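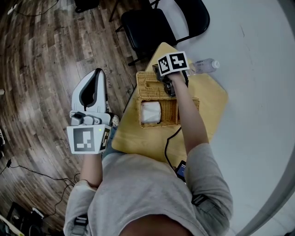 Sornlow Court

Reading time: 2 min

Sornlow Court is a gated townhome community on the east side of Mekeck, built in two phases on land that had been a turkey farm. It is known locally for its fountain, its parking rules, and the length of its parking rules.

History

The developer, Nerkov Homes, bought the farm after a plan for a bowling alley fell through. Early brochures promised "lakeside living." The lake was a drainage pond, later enlarged after a heavy January rain and then included in the brochures a second time. Nerkov sold its remaining lots to Stefanou Residential before the second phase was finished, and the two halves of the community do not quite match. Phase one has brick to the second floor. Phase two has brick to the mailbox.

Layout and homes

The community has 24 buildings arranged along a single looping street, Sornlow Circle, which is shaped like a kidney bean. Three floor plans were offered: the Aspen, the Birch, and the Grand Aspen. The Grand Aspen is an Aspen with a bay window. All have attached garages, described in sales material as two-car and used by most residents for one car and a treadmill.

Kitchens in phase one came with tile counters, many since replaced. Listings for these homes tend to use the word "updated" for anything done after the original carpet.

The gate

The entrance gate was installed with phase one and has been a regular subject of the homeowners' newsletter. It closed on a delivery van in its first year and was left open for the following 17 months while the repair bill was disputed. During this time the community continued to be advertised as gated. The present gate opens by keypad. The code is changed every January, and pizza drivers generally have the new one within the week.

Fees and rules

The association charges a yearly reserve fee of $800 on top of monthly dues. It covers roofs, the private street, and the fountain, which runs from spring until something gets stuck in it. Overnight guest parking requires a paper permit. Front doors may be painted in any of four approved colors, three of them beige.

Surroundings

A walking path of 400 yards links the rear of the property to the Mekeck public library. The path is unlit and floods at its low end, near the pond.

This page was last updated on 03/10/2019.

We use cookies to improve your visit. By continuing to browse, you accept our cookie policy.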